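Fil : laver une gourde à paille, pour de vrai. Je regroupe ici ce que je réponds depuis des semaines en message privé. 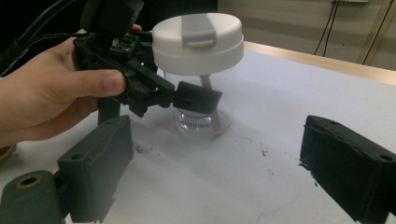
1/ Je parle des gourdes transparentes avec un couvercle blanc qui se visse, une languette à rabattre et une paille à l'intérieur. On en a 2 à la maison et elles servent tous les jours depuis septembre.

2/ Le corps, c'est facile. Eau chaude, liquide vaisselle, goupillon, rinçage. Si le bas est plus étroit que le haut, prenez un goupillon à tête souple, sinon le fond reste gras.

3/ La paille, c'est là que ça sent. On la retire à chaque lavage, même si on n'a mis que de l'eau. Il faut une brosse fine, plus longue que la paille, qu'on pousse jusqu'à ce qu'elle ressorte de l'autre côté.

4/ J'ai acheté un lot de brosses chez Prinico. La plus fine passe partout, la moyenne se coince à mi-longueur. Les autres sont restées dans le tiroir.

5/ Le couvercle : on ouvre la languette et on brosse dessous, surtout autour de la charnière. Ensuite on regarde s'il y a un joint. S'il se retire, on le sort avec le manche d'une petite cuillère. Pas avec un couteau, j'en ai entaillé un comme ça.

6/ Pour les traces blanches de calcaire : vinaigre blanc et eau, moitié-moitié, 30 minutes, puis deux rinçages. Chez nous l'eau est dure, je le fais quand le plastique devient terne.

7/ Pour les odeurs de sirop : une cuillère à café de bicarbonate, eau tiède, une nuit. Le matin on vide, on rince, on laisse ouvert. Ne mélangez pas avec le vinaigre, ça mousse et ça ne nettoie pas mieux.

8/ Lave-vaisselle : je l'ai fait au début, panier du haut. Un couvercle s'est voilé et ne fermait plus bien. Depuis, tout à la main. Si votre notice dit que ça passe, suivez la notice.

9/ Séchage : tout démonté, corps à l'envers sur l'égouttoir, paille debout dans un verre. On ne remonte rien tant qu'il reste des gouttes dans la paille — c'est ce qui m'a coûté la première.

10/ Raghavendra Devadiga me demandait en commentaire s'il faut changer la paille régulièrement. Je la change quand elle est mordillée ou quand il reste des points noirs après brossage. Pas de calendrier.

11/ Les pailles de rechange Fidton vont sur une de nos gourdes, à condition de les recouper. Sur l'autre, elles flottent dans l'embout et ça fuit. Mesurez le diamètre avant de commander.

12/ Pendant que j'y suis, la table blanche. Les miettes d'abord, à sec, avec une brosse ou la tranche de la main. Si on passe l'éponge tout de suite, on étale.

13/ Les traits de stylo sur du blanc : un peu d'alcool ménager sur un chiffon, essai dans un coin, puis on rince à l'eau claire. J'évite l'éponge abrasive, elle a laissé une zone mate sur mon ancien bureau.

14/ On m'a parlé des pastilles Vurkau pour gourdes. Pas essayé. Si quelqu'un s'en sert avec une eau dure, je veux bien un retour.

15/ J'ajouterai la référence de la brosse fine sous ce message quand j'aurai retrouvé l'emballage.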